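I finally did the sweaters. It's August, it's sticky, and there is no good argument for handling wool right now except that my cousin Roxana is coming to stay and the closet in the spare room had reached the point where the door bounced back open at me.

So everything came out and went onto the bed. Two hours later I was still trying things on, with the fan pointed straight at my face.

My old system was hangers. Please don't do hangers! I had a lovely green cardigan from Semell that now has a little horn on each shoulder, and no amount of steaming has talked them down. My mother-in-law, Despina, folds everything, always has, and her knits from thirty years ago still look like something you'd buy. She showed me her way last winter and I nodded along and forgot all of it, so I had to call her. Twice.

What she does is lay the sweater flat, smooth it with her palms (never tug it), and bring one sleeve straight across the body. Then the other sleeve goes over the top, sides in, and you fold up from the hem in thirds. Thin ones can be rolled after that if you're short on space. The fluffy ones she leaves alone, no rolling, nothing heavy on top.

I have one seriously fluffy one, the big gray one, and I'd been dreading it. It sheds on everything and takes up as much room as three normal sweaters.
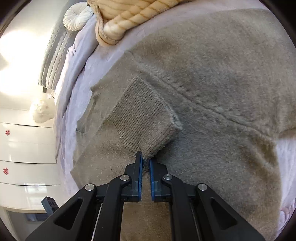
The first try was too wide for the shelf, so I shook it out and started over with the sleeves pulled in closer. Better. It got the top spot on the pile – Petrică says it looks like we have a cat up there.

Four sweaters went into the donate bag, including the green one with the horns. I also found a scarf I'd blamed Iulian for losing, so I owe him an apology and probably a beer.

The closet door shuts now. Next up is the drawer of tights and single gloves, and I'm going to wait for cooler weather on that. If anyone has a cedar block they like, tell me which, mine stopped smelling of anything ages ago.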